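Learning from Demonstration, Notes for Week 2
Action chunking and how we test it

Read these notes before the Friday session. The first half covers the method, the second half covers how results on it should be reported. You will need both for the coursework.

Where we left off

Last week we trained a policy by plain behaviour cloning. The network saw one camera image and the current joint positions, and it predicted the next joint command. On paper this is ordinary supervised learning. In practice the error on held-out data was low and the arm still drifted away from the demonstrated path within a few seconds.

The reason is compounding error. A small mistake at one step puts the arm in a position that is slightly unlike anything in the training set. The next prediction is then a little worse, and so on. The number of decisions matters a great deal. A task that needs 3599 single-step decisions gives the policy 3599 chances to go wrong.

Predicting chunks

Action chunking changes what the network is asked for. It predicts a block of the next k commands in one go. With k set to 50, the task above needs 72 decisions, the last block being one command short. The arm carries out the block, or part of it, before the policy is asked again.

There is a price. While a block is being carried out the policy is not looking. If an object slips during that time the arm carries on as planned. The Skasia code therefore lets you run only the first part of each block and throw the rest away. Start with half and work from there.

A second choice is to ask for a new block at every step and average the overlapping predictions. This gives smoother motion but costs more computing time, and averaging can go badly wrong when there are two sensible ways to do something. The average of going left and going right of an obstacle is going straight through it.

Two arms

With two arms the command vector is simply the two sets of joint commands and the two gripper commands joined end to end. One network predicts the lot. It is tempting to train a separate network for each arm, and for jobs where the arms never meet this may do well enough. For anything where one arm must wait for the other, a single network is the safer choice, as both halves of the command come from the same prediction.

The Tesen task set is built from ordinary desk items, such as a laptop, a phone and a lamp, spread across a table between the reach of the two arms. Flat items are harder than they look. The fingers have to come in very low, and a height error that would not matter with a mug will matter with a phone.
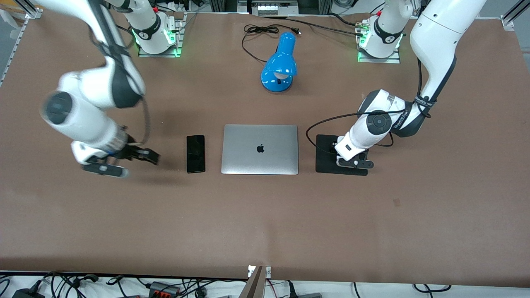
Tsuji disagrees with the weight these notes put on chunk length, and wrote after reading the draft that most of the gain credited to chunking comes from cleaner demonstrations – if the person driving the arms pauses a lot, single-step cloning learns to pause, and a long block merely carries the arm past the pause. Try removing the idle stretches first, then compare.

That is a fair point and it is now part of the coursework. Pauses are a real problem for single-step policies. During a pause the image and joint positions hardly change, so the network has no means of telling when to move again. A policy of this sort can stop halfway through a reach and stay there.

Reporting a result

Each group will train on 60 demonstrations and run 50 trials per policy. Compare at least these:

Single-step, demonstrations as recorded
Single-step, idle stretches removed
Chunked, demonstrations as recorded
Chunked, idle stretches removed

Use the same starting layouts for every policy. Write the layouts down before the first trial, and decide then what counts as a success. A trial that you had to stop by hand is a failure, and it stays in the table.

Give the success count as well as the percentage. If two policies differ by only a couple of trials, say that the test does not separate them. Keep a short note on each failure – missed the object, dropped it, stopped moving, hit the table – since the pattern of failures often says more about a method than the score does.

The data loader and the layout sheets are in the Jasarik folder on the course drive. Bring your completed layout sheet on Friday.

Contact: course office, Jasarik Robotics Teaching Lab | © Jasarik | Back to top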